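Lovine Tag Gloves: a semester of folding shirts with the Floltthorpe robotics club
Posted 22 October 2025 by Kumudini Seneviratne
Filed under: Gear reviews, Student projects

I've been putting off this review until we'd properly worn the gloves in, and now that we have, I'm going to gush a bit. Sorry in advance to anyone who came for a spec sheet.

Our club at Floltthorpe has been trying to teach a robot to fold clothes for longer than I've been a member. We applied for a bit of uni money in May, got it, and put $1,000 of it towards the Lovine glove kit. The idea is that you put the gloves on, fold a shirt the way you would at home, and the cameras and sensors record what your hands did. Later the robot gets to learn from it. (Our robot is called Jayasinghe, after a cat that used to sit on the roof of the engineering building. Long story.)

Before the gloves we only had the hand-held grippers, and I still love those for big soft stuff like bedding. But a collar is a fiddly little thing and two fingers and a thumb do it so much better than a pair of jaws! So the plan this semester was grippers for the sheets, gloves for the shirts, everything in the same room so the data would more or less match. 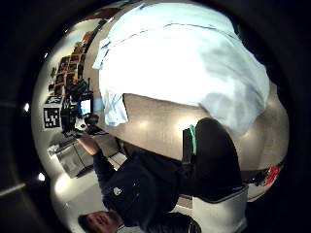 Getting set up

You get the left and right gloves, the tag cubes, the box of electronics and a bag of cables. The gloves are black and stretchy with the sensors already fixed on, and the cubes go on the back of the hand. Kavinda Sheikh did our first build and had both hands tracking before lunch, which for a student project is basically a miracle. Our previous attempt at hand tracking used cardboard, and I won't be sharing photos.

The manual is good in the first half and patchy after that. Calibration gets one page. We ended up with our own routine: hands flat, hands up, turn each wrist slowly, then touch both index fingers together. If the fingertips meet on the monitor, you're right to go. If they miss by a thumb's width, reseat the cubes and start again.

Sizing is the first real gripe. Lovine sells the gloves in one size, and it suits Kavinda's hands perfectly. Mine are small, so I get a bit of spare fabric at the fingertips, and pinching a hem takes some concentration. Soledad Mahmoud wears a strip of sports tape round each wrist and says that sorted it for her. I've copied her and it does help.

Folding in them 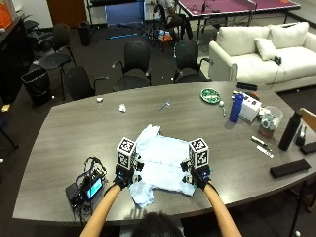 Shirts are what we bought the gloves for, and shirts are where they're brilliant. You forget you've got them on much sooner than I expected, and your hands go back to doing all the sneaky small moves you'd never think to program, like letting the cloth slide a little under your palm while the other hand pulls. You do work bare to the elbow, so wear something with sleeves you can push up. Where you park the electronics matters too: with the unit sitting to the left of the shirt, its little blue screen stays in easy view, but the cables run over the table towards your left glove, and a long sleeve will find them sooner or later. I now do a quick sweep with my forearm before each fold. A longer lead would fix it, and if anyone from Lovine reads this, please, please make one.

The cubes look silly and work really well. With a tag on more than one face, the cameras can usually pick up your hand even when you roll your wrist over. Where they do struggle is when you tuck a hand right under the cloth. A deep tuck gives you a gap in the tracking, and our software (Dinesh Bhattacharjee wrote it, all praise to Dinesh) flags those so we can chuck them or keep them. The gaps were worst with Chaminda's style of fold, where he flips the whole shirt over his arm like a waiter. He's been asked to stop. He has not stopped.

We've logged 2,686 folds so far, and 230 of those got binned for tracking gaps or a cube that had worked loose. I'm very happy with that. With the cardboard rig we were throwing out most of a day's work.

Comfort and wear

An hour is my limit before I want a break, mostly from warm palms. The fabric has held up well apart from some fluff at the right thumb, where everybody pinches. You can't put them in the wash with the sensors attached, so we wear thin cotton liners underneath and take turns bringing those home. Get liners. Get more than you think.

What about the Fistmont set?

A few people at the winter showcase asked why we didn't go for the Fistmont gloves. We borrowed a pair for a weekend and they're lovely, with softer fingers and no cubes to knock. They also cost a lot more, and the recording app wouldn't talk to Dinesh's code without a fight. For a bigger lab with someone on staff to sort that out, sure, have a look. For a student club I'd pick the Lovine kit again tomorrow.

The short version

Good: quick to build, tracks wrist turns beautifully, spare cubes are cheap, tough enough for first years.
Not so good: one size only, short cables, thin calibration notes.
My score: four and a half out of five. I'd give back the half for a small size.

Next up is trousers, which Soledad reckons will be easy and I reckon will take us to Christmas. If your club has folded trousers with tag gloves, drop a comment and tell me how you handle the waistband!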